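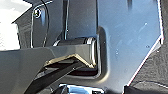
Budgeting for robot grippers

Budgeting for robot grippers is the part of automation planning that deals with the purchase, installation and upkeep of the tool at the end of a robot arm. It is usually handled apart from the budget for the arm, as grippers wear faster and are replaced more often.

Cost elements

A gripper budget normally covers the unit itself, the mounting plate, cables, spare parts and the working time needed for setup. Linkage grippers, in which metal arms turn on pins, also call for a yearly allowance for pins and screws. Cables that run outside the housing are commonly listed as a separate item - they are exposed to bending and snagging.

Example of a purchasing plan

The packaging firm Drallo compared two offers for its Mavia line, one from the supplier Šindelář and one for the Dritaris gripper. The Dritaris unit was priced at $1,839, with a mounting kit at $148 and a cable set at $200. A further $600 was set aside for spare parts and training. The plan was approved on December 7, 2020, with delivery set for January.

Planning period

Buyers generally plan over several years. A low purchase price may be offset by long waits for parts, and many plans therefore include one complete spare gripper per line. Inspection of joints and fasteners is entered as labor, usually under maintenance - some firms charge it to the production department instead.

See also: Machine maintenance; Total cost of ownership; Tool changer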